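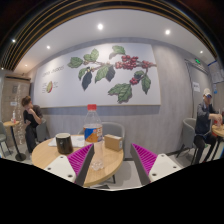
Skarstead-Bekolness cabin notes

Version 6, last changed 24/06/2024
Kept by Minttu Karppinen

What is in it

Notes on seats, legroom, boarding and delays for flights between Skarstead and Bekolness, in both directions. There are 400 rows, one row per passenger per flight. Two airlines fly the route, Morris and Cloten, and both sell something they call an extra comfort seat. I started the file because I did not believe either of them, and having read all the rows I still only half believe one.

Files

flights.csv – the main table
seats.csv – seat measurements, joined to the main table on seat_id
remarks.txt – free comments, lightly edited for spelling
old/ – versions 1 to 5, kept so that people can check what I changed

Columns in flights.csv

row_id: a plain number. Gaps are rows I threw out.
carrier: morris or cloten.
direction: out (from Skarstead) or back.
cabin: standard or extra. This is what the passenger paid for. If they were moved, see moved.
moved: yes, no or blank. Blank means the passenger didn't say. Please don't read it as no.
delay_min: minutes late at the gate, by the passenger's own watch or phone. Early arrivals are negative.
delay_board: minutes late according to the airport board. It disagrees with delay_min more often than I would like, and nearly always in the airline's favour.
fare: what was paid, bags included. Empty where the ticket came from points or from an employer.
score: 1 to 7, given by the passenger after landing. See the warning further down.

Columns in seats.csv

seat_id: carrier, row and letter.
pitch_cm: from a point on one seat back to the same point on the seat in front.
width_cm: between the armrests.
recline: none, some or full. People argue about what full means. I gave up.
window: yes, no or wall. Wall is for the seats sold as window seats that have no window.

How it was gathered

Passengers filled in a form, on paper at first and online from January. Measurements were made with an ordinary tape measure, by whoever was sitting there. I checked 54 of the seats myself and corrected the ones that were plainly wrong. The rest are as sent in. If a pitch figure looks too generous it may well be, so treat a difference of a centimetre or two as no difference.

What it can't tell you

It can't tell you which airline is better. People who fill in forms about a flight are mostly people who had a bad one, or who like filling in forms. Neither group stands in for the whole plane.

The scores are weak. Several passengers gave a top mark to a flight that landed very late, with a remark along the lines of "crew were lovely". Fair enough, but don't average those numbers and print the answer as if it were a measurement. A travel site did this with version 4 and I asked them to take it down.

Extra cabin rows on Cloten are thin. I have been told this cabin is "a completely different experience". The tape measure says the seat is the same width and the pitch is slightly longer. There may be something else to it that a tape can't find – a better sandwich, perhaps – but I have no column for that.

Morris changed its seat covers part way through and described the result as a new cabin. The seat frames are unchanged as far as I can tell, so I have not split the rows.

Known faults

Rows entered from the paper forms have no delay_board value.
Two different seats share the id C-11-A. Use the direction column to tell them apart until I fix it.
Some fares were given per booking and may cover more than one person.

Use and corrections

Copy it, cut it up, put it in a talk. Say where it came from and which version you used. Corrections are welcome if they come with a flight and a seat number. I don't take corrections from press offices unless there is a measurement attached.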